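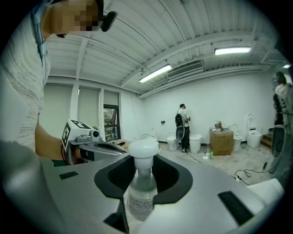 衛生陶器実習室 定例打合せ 議事録

開催日:2021年6月20日(日)
場所:Fumance 会議室
出席:実習室担当、展示担当、購買担当、講習担当、総務
欠席:営業(資料のみ提出)
記録:総務

配布資料
・前回議事録
・実習室配置図(改訂案)
・講習の申込状況
・Nogueiraからの見積書
・Davachの便座取扱説明書の写し

議題1 前回議事録の確認

前回の議事録について、展示担当から一か所訂正の申し出があった。便座の固定ナットを「交換済み」と書いたが、正しくは「発注済み」である。訂正のうえ承認された。

前回の宿題のうち、清掃用具入れの鍵の複製は終わった。配置図の改訂は本日の議題2で扱う。床の養生シートの張り替えは見積り待ちが続いており、次回に持ち越しとした。

議題2 便器の配置について

実習室担当から改訂案の説明があった。白い便器を奥の壁に沿って並べ、便ふたの開く一体型のものを右の角寄りに置く形は現状のままとする。変更したいのは便器どうしの間隔で、今は隣の便器との間に膝をつくと肩が当たるとの声が講習生から出ている。

講習担当より、間隔を広げると列の端が出入口の動線にかかるのではないかとの質問があった。実習室担当の回答は、右へ寄せずに、窓側にある便器をもう少し手前へ出せば収まるというものだった。ただし窓側の便器を手前に出すとブラインドの操作がしにくくなる点は残る。

展示担当は、壁から便器までの距離も見直してほしいと述べた。便ふたを全開にしたときに壁に触れるものがあり、便ふたの裏に細かい擦り傷がついている。擦り傷は水拭きでは落ちず、研磨剤を使うと艶が変わる。見学のお客様は便ふたの裏をよく見るので、展示を兼ねる以上は気になるとのことだった。

総務から、壁側に薄い緩衝材を貼る案が出た。両面テープの跡が壁に残るのを避けたいという意見があり、貼るなら便ふたの側に小さな透明のものを貼ることで落ち着いた。貼る位置は実習室担当が現物で合わせる。

手前に置いている便器については、講習の説明に使うため、周りに人が立てる余地を残す。この点に異論はなかった。

決定
・壁沿いの並べ方は維持し、間隔のみ広げる。
・便ふたの裏に透明の緩衝材を貼る。
・移動の作業は必ず二人で行い、便座と便ふたを外してから本体を動かす。

議題3 便座・便ふたの取り外し

講習担当から、取り外しの練習を講習の前半に移したいとの提案があった。現在は清掃の実技の後に入れているが、清掃の後は手袋が濡れていて便座を落としやすい。4月の回では便座を床に落とし、ヒンジの樹脂部分が欠けたものが出た。欠けたものは展示から下げ、分解の見本として棚に移してある。

展示担当は前半に移すことに賛成した。あわせて、外した便座や便ふたをどこに置くかを決めてほしいと述べた。壁に立てかける人、便器の上に載せる人、床に直接置く人がいて、閉室後に元の便器と組み合わせるのに手間がかかっている。見た目が同じ白でも機種によって取付穴の幅が異なり、違う便器に載せたまま帰ってしまった例もある。

実習室担当から、裏側に機種の略号を書いたシールを貼る案が出された。表から見えない位置であれば展示の邪魔にならない。略号の付け方は購買の台帳に合わせることとした。台帳では旧機種の略号が重複している箇所があるため、購買担当が先に整理する。

Davachの説明書によれば、着脱ボタンを押したまま手前へ引く方式の機種では、持ち上げながら引くと爪が傷む。講習の台本には「持ち上げて外す」とだけ書かれている。講習担当が台本を直す。古い台本が実習室の引き出しに残っているので、これも回収する。

電源を使う便座は、プラグを抜いてから外すことを改めて確認した。給水ホースのつながった機種は講習生に外させない。

決定
・取り外しの練習は講習の前半に移す。
・外した便座と便ふたは、敷いたマットの上に裏を上にして置く。
・裏側に略号シールを貼る。台帳の整理が先。

議題4 便器の上に物を置くことについて

展示担当より、便器の上や縁、便座の開口部に物が置かれたままになっていることが多いとの報告があった。ボトル、手袋、筆記具、講習の配布物などである。縁に置いたボトルが便器の中に落ちることもあり、底の部分に当たって欠けると陶器は直せない。

講習担当は、手の届く範囲に置き場がないのが原因で、注意だけしても変わらないだろうと述べた。実習中は立ったりしゃがんだりするので、床に置くと蹴ってしまう。机は部屋の端に寄せてあるため遠い。

キャスター付きのワゴンを購入する案が出たが、床の養生シートの継ぎ目で引っかかるおそれがあり、シートの張り替えが済むまで見送った。当面は壁に掛けられるかごを試す。購買担当が上限3,000円で見繕う。

飲み物の扱いについても話が出た。室内で水分を取ること自体は禁止しない。夏場に入るので、むしろこまめに取るよう講習の初めに案内する。ただし洗剤の希釈液を透明な容器に入れているため、飲み物と取り違えるおそれがある。総務から、希釈液は必ず色付きの専用容器に移し、飲料の空き容器には絶対に入れないことを掲示にするよう求めがあった。全員了承した。

掲示の文面は総務が作る。貼る場所は壁のスイッチの近くとし、スイッチには被せない。

決定
・壁掛けのかごを試験的に導入する。
・希釈液は色付きの専用容器のみとする。
・閉室時の点検表に「便器の上および開口部に物がないこと」を加える。

議題5 洗剤と清掃用具

購買担当から、Tudoの中性洗剤の在庫が残り少ないと報告があった。次の発注で容量の大きいものに替えると単価は下がるが、詰め替えのときにこぼす量が増える。実習室担当の意見で、今回も従来の容量で発注することになった。

酸性洗剤は講習では説明だけにとどめ、実際には使わない。金属部分に垂れたときの変色が理由である。どうしても実演が必要な場合は、展示から下げた便器を屋外に出して行う。

ブラシの毛先が開いたものが混じっている。便器の縁裏は毛先の硬さで落ち方が変わるので、開いたブラシで練習すると力の入れ方を間違えて覚える、と講習担当が述べた。開いたものは床用に回し、柄に印をつける。

使い捨て手袋は100枚入りの箱で購入している。サイズの偏りがあり、大きいサイズばかり余っている。次回は小さいサイズを多めにする。

雑巾の色分けについて、便座用と床用が入れ替わっていたことがあった。洗濯後に畳む棚が同じであることが原因と思われる。棚を上下で分け、便座用を上の段とする。

議題6 室内の環境

空調について、風が奥の壁側にあまり回らず、便ふたを開けて作業している人が暑いとの意見があった。一方で入口側の人は寒いと言う。設定温度は変えず、吹出口の羽根の向きを少し下げて様子を見る。羽根は無理に手で動かさず、リモコンで操作すること。

照明は、蛍光灯の光が白い陶器に反射して汚れの有無がわかりにくいという指摘が講習生のアンケートにあった。明るさの問題か角度の問題か意見が分かれた。講習担当は、現場のトイレのほうがずっと暗いので、手元灯を当てて確認する練習を入れればよいとの考えである。展示担当は、見学の時間帯だけでも今の明るさを保ってほしいと述べた。照明器具そのものには手をつけず、手元灯を講習用の備品に加える方向で検討を続ける。

窓のロールブラインドは、西日の入る時間に下ろしたままになり、翌朝もそのままのことが多い。生地が日に焼けてきた部分もあるが、交換するほどではないと判断した。操作のひもを強く引くと巻き取りが斜めになるので、ゆっくり引くこと。網戸の隙間から虫が入るとの報告には、総務が隙間テープで対応する。

天井が折板で、強い雨の日は説明の声が聞き取りにくい。これは以前から出ている話で、すぐにできる対策がない。雨の日は講習生を説明者の近くに集める運用を続ける。

議題7 部品の発注(Nogueira見積り)

購買担当から見積書の説明があった。対象は固定ナット、ゴム座、ヒンジキャップである。ゴム座は10個単位の販売で、必要な数より多くなるが、ばらでは取れないとの回答だった。余りは在庫とする。

ヒンジキャップは白の色味がいくつかあり、現物と並べると差が出る。展示担当が見本を取り寄せてから決めたいと希望し、この品目だけ発注を保留した。残りは見積りどおり発注する。

納期は見積書に記載がなく、購買担当が問い合わせる。

議題8 講習の申込状況

営業の資料によると、次の講習は定員まで残り3名である。設備会社からのまとまった申込みが入ったため、早めに埋まる見込みとのこと。

講習担当から、申込みが増えても便器の前で作業できる人数は変わらないので、定員は上げないでほしいとの要望が出た。待っている間に手持ち無沙汰になる人が出ており、アンケートにも書かれている。待ち時間には分解見本の観察と略号の確認をしてもらう案があり、見本の棚を整えてから実施する。

見学だけの申込みは講習と時間を分ける。重なった場合は講習を優先し、見学の方には展示担当が付き添う。

その他

・背負ったかばんが便器や便ふたに当たることがある。荷物は入口側に置いてもらうよう案内文に一行加える。作業の都合で身につけたままにする人は、向きを変えるときに周りを確かめること。
・実習用の便器で排水につながっていないものに水を流した人がいた。床まで濡れたため、つながっていない便器には札を下げる。
・清掃用具入れの鍵の置き場が総務の引き出しに変わった。
・入口の靴箱が足りないとの意見。次回に寸法を測って持ち寄る。

担当者別の宿題

実習室担当:便器の間隔の調整、緩衝材の位置合わせ、排水のない便器への札
展示担当:ヒンジキャップの見本取り寄せ、見本棚の整理
購買担当:台帳の略号整理、壁掛けのかご、Tudo洗剤と手袋の発注、Nogueiraへの納期確認
講習担当:台本の修正と古い台本の回収、手元灯の候補出し
総務:希釈液容器の掲示、点検表の改訂、網戸の隙間テープ、案内文の追記

次回の日程は総務が後日連絡する。床の養生シートの見積りが届いていれば、議題の最初に扱う。

以上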